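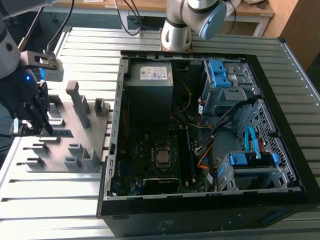 Nighat Talpur asked whether the call bells in the holding cells could be tested one at a time with the doors shut, as two rooms had been passed last August from the corridor only. They were tested that way on this visit.

**Follon Court, custody area: inspection checklist**
Saturday, January 17, 2026
Form 344, completed by Mingxuan Fan, no one in custody during the visit

## Cells

- [x] Call bells sound at the desk. All 4 work. The bell in cell 2 needs a hard push; button to be replaced.
- [x] Door hatches open and lock from outside.
- [ ] No ligature points. The vent cover in cell 3 has a gap at the lower corner. Cell not to be used until it is sealed.
- [x] Benches fixed to the floor.
- [ ] Lighting. Flicker in cell 1, reported before under job 1211 and still open.
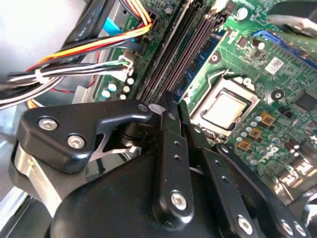

The job was closed by the contractor, Gralto, and then reopened when the tube failed again. Dennis Magesa has asked for a new fitting this time. Cell 1 can be used for short waits in daylight, with the desk officer's agreement written in the log.

## Desk and records

- [x] Release forms kept with the property sheets.
- [x] Rights notice given in the person's own language. French and Urdu copies were low and have been reprinted.
- [ ] Times of checks written in the log. Several entries give the hour only. Staff to write hours and minutes.
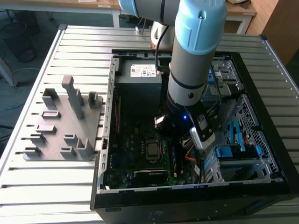 ## Route to the dock

- [x] Stairs clear, handrail firm.
- [x] Alarm strip works along the full length.
- [ ] Door at the top closes by itself. It stops short of the latch and has to be pulled.

Tanveer Jadoon adjusted the closer during the visit and it latched on the second try.

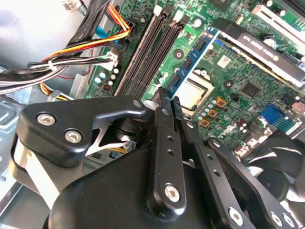
It should still be looked at by the Adamczyk engineer, as the arm is worn and the same door leads to the public side. Until then an escort stays at the door while anyone is being brought up.

Copy to Daniyal Tarar. Open items to be checked again before the next full list of hearings.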